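Trerneck is a holiday let on the edge of Narnico, a village you reach by a narrow road that climbs 300 feet from the harbor. I've stayed there 3 times, so I end up looking after this entry (corrections welcome!). It was built as a net store and turned into a two-bedroom cottage by Segundo Villca, who still owns it and still answers the phone himself.

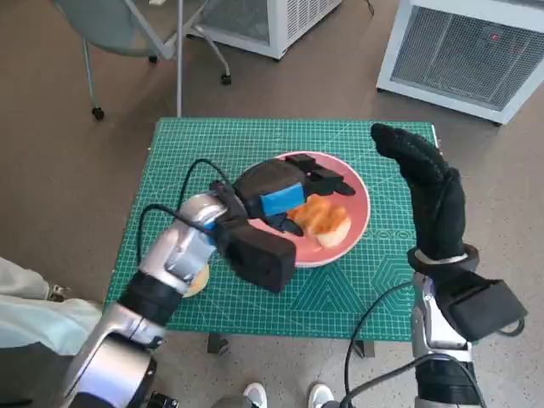
The cottage sleeps four. There's a double room at the front and a twin at the back, and the twin is the quieter of the two - the front gets the early delivery vans. Towels and bed linen come with the rent, but beach towels don't, so pack your own.
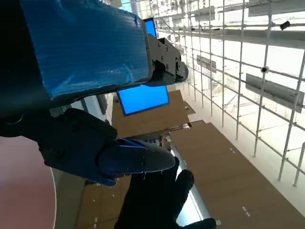
*A pink plate and a cutting mat are not shown in this view; blue padding and a dark gray bracket.*Parking is on the lane by the chapel, where the first 90 minutes are free. After that you'll want the Cárdenas lot, a short walk downhill (and a longer one back up with groceries). The 964 bus stops beside it and runs late through September.

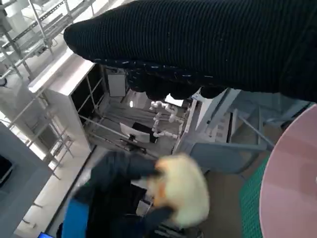 Can you bring a dog to Trerneck?

One well-behaved dog is fine, as long as you tell Segundo when you book and keep it off the beds.

Heating is a Movwood stove in the living room plus small electric heaters upstairs. I love that stove, but it's slow to get going, so light it before you head out for supper and you'll come home to a warm room. The first basket of logs is included and more can be bought at the village store.
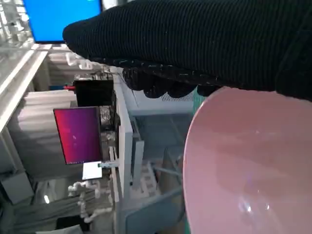

Segundo Villca wrote to me to say that check-in is now from four in the afternoon, and that the key safe has moved from the front porch to the side gate. I've changed both in the booking notes. The garden steps are still steep and there's no handrail on the lower half, so take a flashlight if you're coming back after dark.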